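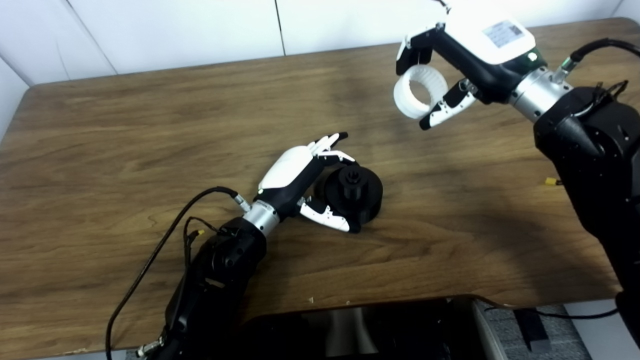
Table en bois brun, mur blanc à panneaux.

Le Verkivine tient dans une ancienne mercerie, au fond d'une cour pavée. L'enseigne est petite et il faut pousser la porte cochère, même quand elle semble fermée. Etenesh Tsegaye a repris le bail en avril, après six ans passés derrière le comptoir du Brostari, de l'autre côté du canal.

La carte compte 70 vins, presque tous servis au verre. Les blancs secs dominent, avec une bonne sélection de Savoie et du Jura. Côté rouges, Hatem Metwally, qui s'occupe des achats, privilégie les bouteilles légères, servies un peu fraîches. Le premier verre est à six euros. Pour ceux qui ne boivent pas de vin, il y a un vermouth maison, une bière blonde à la pression et un sirop de verveine très peu sucré.

La cuisine est réduite à deux plaques et un four. Feven Demissie y prépare des assiettes simples : lentilles tièdes à l'échalote, sardines grillées, poireaux vinaigrette, fromage de brebis au miel. Les lentilles sont ce que nous avons mangé de mieux. Les poireaux manquaient de sel. Le pain vient du fournil Kumsa, deux rues plus haut, et on peut en redemander sans supplément.

La salle est calme en début de soirée. Après 21 heures, elle se remplit vite et il devient difficile de s'entendre près du bar. Mieux vaut alors demander la petite pièce du fond, qui compte 11 places et se réserve par téléphone. Le reste de la salle fonctionne sans réservation.

Une fois par mois, un vigneron vient présenter son travail. La prochaine rencontre est prévue le 24/02/18, avec Tsegereda Alemayehu, installée dans le Bugey. L'entrée est libre, les verres sont au tarif habituel. La cuisine ferme à 22 h 30, le bar à minuit.

© Nindulness magazine | Contact | Haut de page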